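How Students in Trusetwood Keep Their Paper Documents

Student project report
Date: 2025-03-17

1. Introduction

In our faculty almost everything is sent by e-mail now, but students still receive many papers: rental contracts, insurance letters, exam certificates, receipts from the doctor. I became interested in this subject when I had to look for my own rental contract during a whole evening and found it inside a cookery book. My project asks how students in Trusetwood keep such papers, and which of them they can find again when they need them.

2. Method

I prepared a questionnaire with 14 questions and left it in the library and in two student houses in October. In total 83 students answered. After this I made longer interviews with 5 of them, who allowed me to write down how their papers were stored. The interviews were held in English, which was for most of us the second or third language, so I repeated the answers back to be sure that I had understood.

I had planned to include also the students of Candodham, but the permission arrived too late for this report.

3. Results

The most common way of keeping papers is one single folder in which everything is put in the order of arrival. Many students wrote that this system works well in the first year and becomes difficult later. A smaller group uses separate folders for home, study and health. The third group has no folder at all and keeps the papers in drawers, bags or between the pages of books. 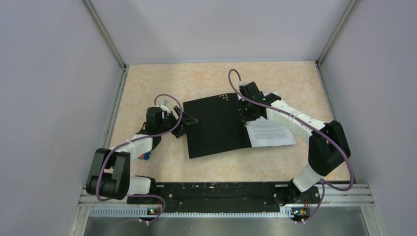
The students with separate folders were more sure that they could find a certain paper the same day. However, two of the interviewed students told me that they had made the folders only after a bad experience, for example a deposit which was not paid back. It is therefore possible that the careful students are simply those who already lost something.

I asked also about scanning. Most students make a photo of an important paper with the telephone, but they do not give a name to the file. One student had more than 2,000 photos and said that looking for the contract there was slower than looking in the drawer. The students who used a storage programme (Gurix was named most often) were satisfied with the search, but they were afraid to forget the password.

4. Discussion

From the answers I understand that the size of the folder is less important than the habit. A student who opens the folder once in a month knows what is inside, also when the order is not good.
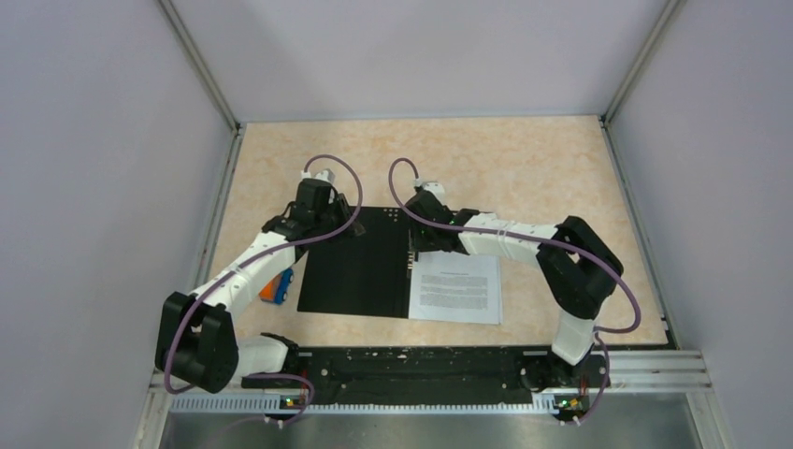
Fig. 2. Work surface with two arms mounted at the front edge.

My results have some limits. Students who come to the library are maybe more organised than others, and the question about lost papers was not clear enough, because some persons counted also papers which they threw away on purpose. I would write this question again in a different form.

5. Further work

I would like to repeat the questionnaire in Candodham with the corrected question, and to ask the older students which papers they really needed after the end of their studies. The Okafor student house has offered its common room for the next interviews.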